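How to make use of the narrow corner beside the fridge
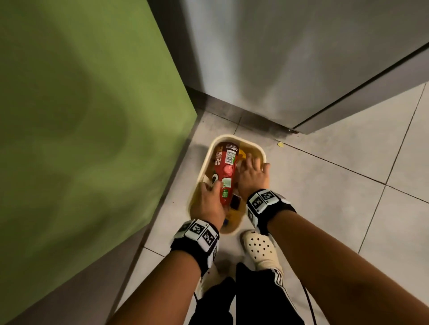
In our flat in Ferkdale the kitchen is small, and the corner between the wall and the refrigerator was for a long time the place where things went to be forgotten. Bottles stood directly on the floor, they fell over, and when one of them leaked I found it only when my sock became sticky. Now I keep them in a shallow plastic tub. I will explain how I do it and how I clean it, which I do on the first weekend of each month.

What you need

A shallow plastic tub with a smooth inside
Dish soap and warm water
Two cloths, one for the tub and one for the floor
An old toothbrush
A vacuum cleaner with the thin nozzle

Choosing the tub

Measure the corner at floor level, and do not forget the baseboard. My first tub, from the Forsyth shop, was 2 cm too wide and I had to give it to my neighbor Rhona Sutherland, who grows parsley in it. Take a low one. With high sides you cannot see what is lying at the bottom. A light color is also good, as every spill shows on it.

Cleaning, step by step

1. Pull the tub out with both hands, slowly and flat. If something has leaked, do not tilt it, or you will have the liquid on the tiles.

2. Take out the bottles and wipe each one, also under the cap. Tighten the caps. A bottle that is almost empty can go to the kitchen counter to be finished first.

3. Soak up what is in the bottom with paper, then fill the tub with warm water and soap. Leave it for 21 minutes. I used to scrub at once and it took me much longer.

4. During this time, vacuum the corner. Crumbs and dust like to collect under the edge of the fridge, so put the nozzle flat on the floor there. Brush the grout lines with the toothbrush and wipe the tiles.

5. Rinse the tub and dry it well, also from below. Let the floor dry before you put the tub back.

Putting the bottles back

I prefer to stand them, but a tall bottle sometimes has to lie down. Then check the cap twice and put a folded cloth under the neck. Keep food and cleaning products in separate tubs.

If an old stain stays yellow, make a paste from baking soda and a little water, and leave it on overnight.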